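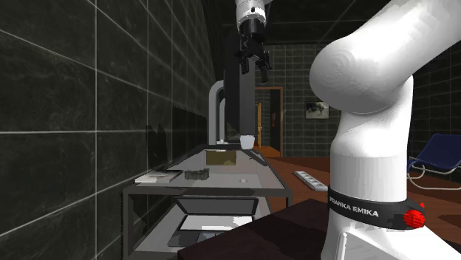
Deolinda Coelho had given her voice to the snow fox in "Gukside" when she was young, and in November a letter invited her to see how the second film was being made. She took the early train. A man called Nuno Correia met her at the door of the studio and brought her to a dark room with a large screen, where he told her about one of the characters. "In the story his name is Testero," said Nuno. "He guards the mountain, and he does not like foxes."

Deolinda said nothing for a long time. In the first film the guard of the mountain was an owl, painted by hand by Charalambos Kyriakidis, who smoked in the corridor and cried at the songs.

"Does he sing?" she asked.

"He has 2 songs. The fox has only one, but it is the important one."

She understood then why they had paid for the train.

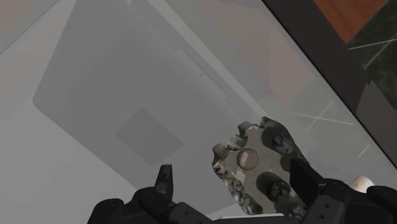 The stony-looking, gear-like object in the grip.

"The fox's song is for the heart of the mountain," Nuno explained. "The fox must ask for it, and she must ask with the song."

"I am seventy-one," said Deolinda. "My voice is not a fox any more."

"The fox is also older. Rosário Moreira wrote it so. She said she would not write it for another voice."

He gave her the page. It was a simple melody, almost the lullaby from the first film, but it went down where the old one went up. Deolinda read it without sound, moving one finger on her knee. Behind the glass, Ruairí Sheehan was already sitting at the sound desk with his coat on, and he lifted his hand to her – shyly, like a boy who has seen the film too many times.

"I will try it once," she said. "And please give me some water first."

Nuno went to find a glass. When he came back she was standing at the microphone with her shoes off, as she always did in the old days, and she was humming very quietly to the owl.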